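Subject: Re: [cell-maintenance] Gift bag cell: wrist camera cable and left gripper offset
From: Nayeli Flores
To: cell-maintenance list

Dear colleagues,

I am replying to Octavio's message of this morning, which I quote in full for those who joined the list in January and may not have the earlier thread.

> From: Octavio Mamani
> To: cell-maintenance list
>
> Good morning,
>
> We have taken over the second gift bag cell from the Karkine building and are preparing to put it on the same maintenance schedule as yours. Three points are unclear to us from the handover notes.
>
> 1. The notes require the wrist camera cable to be "dressed with slack" but give no length. On our left arm the cable pulls tight whenever the gripper turns toward the back wall.
> 2. After a finger change, is it necessary to repeat the full calibration, or is the short check sufficient?
> 3. The notes refer to a "bag position." Is this a fixed mark on the table, or is the bag placed by eye?
>
> We would also be grateful for a view of your cell in its normal working arrangement, for comparison with ours.
>
> With thanks,
> Octavio Mamani
> Prendura, Receiving and Commissioning

The general arrangement of our cell is as follows. Both arms are carried on the front rail, and the bag is set nearer the left arm than the right, with the packets to its right.
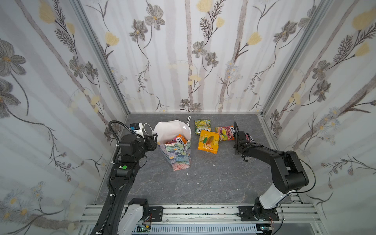

Gift bag cell with both arms at the front rail and three packets on the table.

On the first point, the handover notes are incomplete and I apologize for the omission. The camera cable should leave the wrist in a free loop and should not be tied until it has passed the next joint. Please turn the wrist by hand through its full travel with the power off before closing any tie. If the cable straightens at either end of that travel, cut the last tie and begin again from the camera. Flor Inga replaced a cable on our left arm last quarter after the connector had been strained in precisely the way you describe, and the fault appeared first as dropped images during long moves. If you are seeing dropped images, please exchange the cable before looking for a fault in the software.

The zip ties on the heavier sheath are a separate matter. They should hold the sheath to the arm without crushing it, and the tails should be trimmed flush. We inspect them every 48 operating hours, together with the screws at the arm base plates. A loose base plate will present itself as a calibration error, and we have lost working time to that mistake more than once.

On the second point, the short check is sufficient after a finger change provided that the fingers are of the same type and the mounting faces have been wiped clean. The steps we follow are these:

Stop the cell and support the arm before releasing the gripper.
Fit both new fingers. Do not pair a new finger with a worn one.
Close the gripper slowly and confirm that the tips meet evenly.
Run the short check from the service menu and record the offset in the log.
Approach an upright bag at low speed and look at the live wrist view.

The last step deserves some care. Both fingertips should be in view, one at each side of the lower part of the bag, with enough table visible between them to judge the distance. 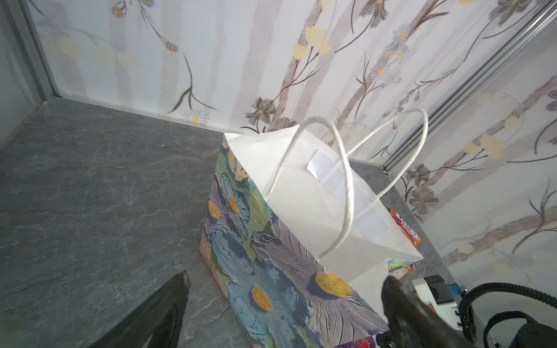 If one finger is missing from the view or fills an entire corner of it, the camera bracket has shifted and the recorded offset should not be trusted. In that event, loosen the bracket, seat it fully against the wrist, tighten it, and repeat the short check. A full calibration is required only if the second result differs from the first by more than 2 mm, or if the arm itself has been removed from the rail.

Eliécer Ayala has asked me to add that code 643 on the Stodusier controller does not indicate a gripper fault. It is raised when the service menu is left open past the time limit — in our case 20 minutes — and it is cleared by closing the menu and homing both arms.

On the third point, the bag is placed by eye. An earlier version of the procedure called for a taped outline, and this was withdrawn at the request of Faizal Menon, who is responsible for the packing program. The bag should stand upright and fully open, within reach of both grippers. Please remove any tape that remains on your table, and brush the surface clear of paper debris at the start of each shift.

I will issue a corrected page for the handover notes with the cable instruction included. Until it is released, please treat this message as the current procedure for both cells and keep a printed copy with the log. Questions on the controller should go to Eliécer directly, and requests for spare fingers or cables to Flor — please quote the arm side, left or right, as seen from the rail.

Sincerely,
Nayeli Flores
Cell Maintenance, Prendura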